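Section 4: Replaying a hand-held session in Plitau

Before you start: finish Section 3. Plitau will let you skip it, in the way a ladder will let you skip the bottom rungs.

You'll need a recorded session, the Mendoza pose tracker on the same workstation, and a gripper profile. Leave the colour correction off for now.

1. Open the session from the Library tab. Long sessions load slowly and the progress bar is decorative. If the window greys out, leave it alone.

2. Set the jaw model to Parallel. The default is Suction, for reasons lost to the Bornier era of the code.

3. Press Track. Mendoza estimates the camera pose for every frame and draws the path in the right-hand pane. A healthy path is one unbroken line. Gaps show in yellow.

4. Scrub through and mark the jaw state at two points: one with the jaws on an object, one with nothing between them. Plitau interpolates the width from those marks, so choose frames where both pads are visible.

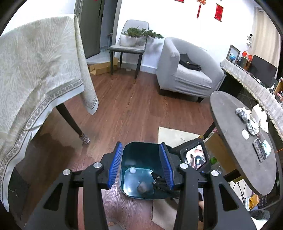
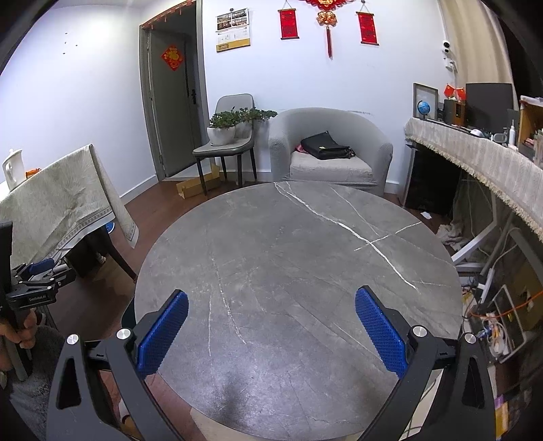

Fig. 4-1. Marking the jaw state. First picture: jaws holding the dark teal container, mark as HELD. Second picture: jaws wide over the round table, mark as OPEN.

5. Check the Width trace under the video. It should sit flat while an object is held. If it wobbles like a shopping trolley, go back to step 4 and pick a sharper frame.

6. Open Masks and draw a region over the jaws and pads. The tracker treats anything outside the mask as the fixed world, and it has strong opinions about the fixed world. Furniture is good. Hands, screens and a second gripper are bad and should be masked as well.

Note: plain tabletops give the tracker very little to hold on to. A stone pattern helps, and so does a busy wall behind it. Reflected light on a glossy surface will be tracked with great confidence, and wrongly.

7. Press Solve. Residuals are listed by frame. Anything over 4 pixels gets a red flag. You can hide the flags under View, which does wonders for morale and nothing for the data.

8. Export as a trajectory. The exporter writes at most 400 poses per file and starts a new file after that. Keep them in one folder. The planner reads them in name order, so please resist the urge to rename them.

CAUTION: Do not send an exported trajectory straight to an arm. Run it in the simulator first with collision checking on. Hand-held paths were made by people, whose elbows bend in ways your arm's do not.

Troubleshooting

Error 77, "No jaw found": the mask covers the entire picture. Redraw it.

Error 281, "Clock disagreement": the camera and workstation times have drifted apart. Resync under Tools – Clock, then track again from the start. Yes, the whole thing.

Path appears upside down: tick Flip Z. If it was already ticked, untick it.

Anything else goes to Quyên Sầm at the Stestthorpe office, with the log file attached. A photo of your monitor is not a log file.

Section last revised 1 March 2018. Batch export is covered in Section 5.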